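Tredetti garment handling, progress note to Flotdale program office
Thursday, October 8, 2020

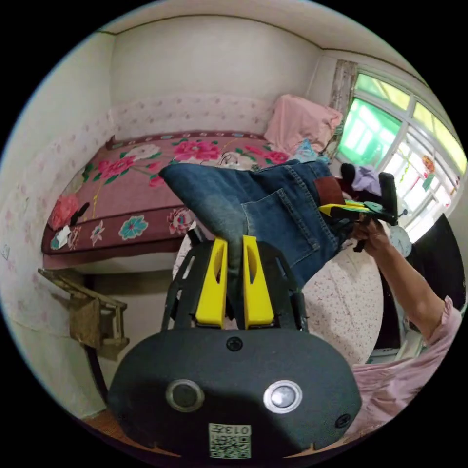
Mok asked on the last call whether two-handed demos are worth the extra hours when one-handed ones are so much cheaper to collect. Fair question, and the second half of this note is mostly our answer to it. The short version is yes for jeans and anything heavy, not clear yet for shirts.

Where we are. Collection with the hand-held grippers is going on in homes now, bedrooms mostly. 340 usable two-handed demos in hand as of this morning. Lost 42 more to bad time sync between the left and right units. Cause is known – the two clocks drift if one unit is switched on well before the other – and the start-up sheet has been changed. No sync losses in the newest batch, which is small, so don't read to much into it.

Jeans are the bulk of it. Denim is stiff, it hangs with its own weight, and the pockets and waistband give the policy something to look for. We still label the grasp points by hand, waistband or hem or other. "Other" is a bigger class than we would like. Will split it when there's time.

Method. Same as in the May plan with one change. We had each gripper predict its own motion and hoped coordination would come out of the data. It didn't. The arms pulled against each other on the spread step and the cloth slipped from one side. Now one model takes both wrist views and outputs both motions plus the distance between the fingertips pairs. That last term was a late addition and it did most of the work.

Result. On the bench test, 18 trials per setting, the joint model beats the separate ones on the spread step by a clear margin. Fold step is no better than before. We think fold is limited by what the wrist views can see once the fabric is up close, but haven't tested that. Full tables go in the annex, still being checked, will send seperately.

One-handed demos, back to the question. We trained on those alone and the policy could pick up and carry fine, then had no idea what to do with the second hand. Mixing them in with the two-handed set did help pickup. So the plan is to keep collecting both, with the two-handed share larger.

Problems
– Bright windows. Exposure jumps when a gripper turns toward the light and tracking gets shaky. Dropping those segments for now.
– Patterned bedding. Segmentation confuses printed quilts with printed clothes. Plain denim is fine.
– Sinen delivery of spare fingers is late. We have 3 sets left.

Next period: finish shirts, rerun fold with an added overhead view, freeze the dataset format. Budget on track, no change requested. Hours table same as last time apart from labeling, which went over.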